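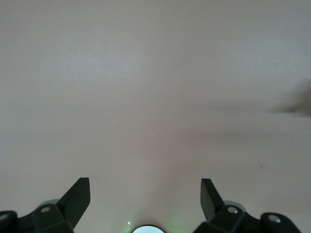 Pinkish gray, matte, in uneven light. A little lighter toward the top.

Flat paint on an old bedroom wall, start to finish

Posted Saturday, June 27, 2026

Typing this up fast while the second coat dries. Third room I've done in the Clanby house and I keep getting the same questions, so one page with all of it. Covers one bedroom, plaster walls, old paint underneath, going to a dusty pink-gray flat. If your walls are new drywall most of it still applies, except you need a proper drywall primer first and can skip the washing.

What you need

Drop cloths, canvas. Plastic slides around.
Painter's tape, the kind for delicate surfaces if the trim was done recently
Spackle for small holes, setting compound for anything bigger
Two putty knives, one narrow one wide
Sanding sponge, fine and medium
Bucket, sponge, mild dish soap
Primer
Flat wall paint, one can more than you think
Angled brush, a good one
Roller frame, three covers, medium nap
Extension pole
A work light you can set on the floor
Screwdriver for the outlet covers
Rags. More rags

On color

Pink-grays are awkward. In the store they look gray. On the wall in the evening they look like the inside of a shell. North room, they go cold. I had it mixed at Haltville Paint & Supply from a chip called Wulwood, and the first sample looked nothing like what I'd pictured. Second one was the same formula at three-quarter strength and that was the one.

Paint your samples on poster board. Not straight on the wall, you'll see the edges of the patch through the finish coat forever. Two coats on the board, let it dry overnight, then move it around the room. Behind the door, next to the window, down by the baseboard. Look at it in the morning and again with the lamps on. Give it a couple days.

Hold it against the floor too. I forgot to do that in the first room and the oak makes everything pinker.

If the house was built before 1978, test for lead before you sand anything. Kits are at the hardware store. If it comes up positive stop and read up on lead-safe work or call someone certified. Do not dry sand it.

Day one: clear and wash

Furniture to the middle, covered. Curtain rods down, hooks and nails out. Outlet covers off, and put the screws back in the boxes so they don't wander. Turn off the breaker for the room if you'll be working around open outlets with a wet sponge. You will be.

Wash the walls. Yes the whole thing. Warm water, small squirt of soap, wring the sponge out hard. Then again with plain water. Change the water when it goes gray. Pay attention around the light switches and behind where the headboard was.

Let it dry with the window open. Have lunch.

Patching

Put the work light on the floor, right up near the wall, pointing up. Everything shows. Every dent, old roller ridge, drip from whoever painted it before. Go along with a pencil and circle things lightly. Don't circle every single one or you'll be there till September.

Nail holes: press the spackle in with the narrow knife, scrape flat, leave it slightly proud. It shrinks.

Cracks: open them up a bit first with the corner of the knife. Feels wrong, do it anyway. Brush out the dust, fill, let dry, fill again. Hairline cracks that keep coming back need mesh tape and a wider feathering on each side.

Loose plaster that moves when you push it: this is a different job. There are plaster washers and adhesives for it. My neighbor Magdolna Vida did her whole stairwell that way and says the trick is to be patient with the glue, I haven't tried it.

Bigger dents: setting compound, wide knife. Mix a little at a time, it goes off in 40 minutes with the stuff I buy and then you have a rock in your tray. Read the bag, they come in different speeds.

Sand when it's fully dry. Medium then fine, light pressure, small circles, a bit past the edge of the patch. Close your eyes and run your hand over it. If you can feel it you'll see it. Wear a mask. Vacuum the wall with the brush attachment, then a damp rag.

Priming

Spot prime the patches at least. Flat paint over bare spackle gives you dull blotches, people call it flashing. If there are more than a handful of patches just prime the whole wall, it's faster than deciding.

Stains from water or marker need a stain-blocking primer. Regular won't hold them back.

I had the primer tinted partway to the wall color. They usually do it at the counter if you ask. Check the can for recoat time and beleive it.

Then light on the floor again. The primer shows you what you missed. There's always some. Fix, sand, touch up with primer.

Taping

I only tape the baseboard top and the window casing. Ceiling line I cut in by hand. If you're nervous, tape it, no shame. Press the tape edge down with the putty knife. Pull it while the last coat is still a little soft, slow, back on itself at an angle. If it's dried hard, score along the edge with a sharp blade first.

Mixing the cans

Important with these colors. If you have more than one can, pour them all into one big bucket and stir. Two cans mixed on the same morning can still be a hair off, and a hair off in the middle of a wall is a stripe. Pour back into the cans what you're not using, lids on tight.

Cutting in

Dip the brush a third of the way up the bristles. Tap, don't wipe. Start a bit away from the line, then ease up to it and pull along. Long strokes. Do one wall's edges, then roll that wall, then on to the next. If you cut in the whole room first it dries and you get a picture frame effect around every wall. Did that in the hallway. Still looking at it.

Rolling

Wet the roller cover slightly, spin it out, then load. Want it full but not dripping. Start near a corner, floor to ceiling in one go if you can with the pole, overlap each pass by half the roller. Reload more often than feels neccessary. Most bad walls are a dry roller.

Keep a wet edge. Don't stop in the middle to answer the door. Finish the wall.

Last thing before moving on - very light passes, all in one direction, top to bottom, hardly any paint on the roller. Evens out the texture.

Don't go back. You'll see a thin spot while it's half dry and want to fix it. Leave it. The second coat gets it, and touching it now pulls the paint up.

First coat looks terrible. Patchy, pinker than the chip, streaks. Normal.

Second coat

Wait the full time on the can. Longer if it's humid. Look the wall over with the light, knock off any bits with the fine sponge, wipe. Cut in again, roll again, same order.

Two coats did it for me over tinted primer. Over a dark color plan on 3.

If it still looks uneven

Check it in daylight before you panic. Flat paint shifts a lot with the light and one side of the wall will look warmer than the other. If it moves when the sun moves, it's light. If it stays put, it's paint.

Shiny patches: you rubbed it, or missed primer. Another coat, whole wall corner to corner.

Lap marks: dried edge. Same fix.

Little raised fuzz: cheap roller cover. Sand it fine, wipe, recoat. Wrap new covers in tape and peel it off before first use, takes the loose lint with it.

Scuffs later on: a damp white sponge, dab, don't scrub. Scrubbing burnishes flat paint and you get a shine you can't get out. For real damage touch up with a small roller, not a brush. Keep a jar of the paint, labeled with room and date. I keep a 500 ml jar per room and it's been plenty.

Cleanup

Scrape the roller into the can with the back of the putty knife first, you get a suprising amount out. Rinse brushes in warm water till it's clear, comb, hang. Between coats on the same day just wrap everything in a plastic bag, squeeze the air out.

Let cans with a bit left in them dry out with the lid off before tossing, or ask your town. Rules are different all over.

Furniture back the next day, but keep it off the walls for a week or two. Flat paint is soft when it's fresh.

Comments

Tamás Pap: Would this work in a bathroom? Same color, small room, no window.

Reply: Not with regular flat. Get one made for bathrooms, they sell matte ones now. Prep is the same, and wash extra well around the shower. Run the fan the whole time.

Dudás: what nap on the roller for really lumpy plaster

Reply: Go one thicker than medium. More spatter though, cover the floor all the way to the door.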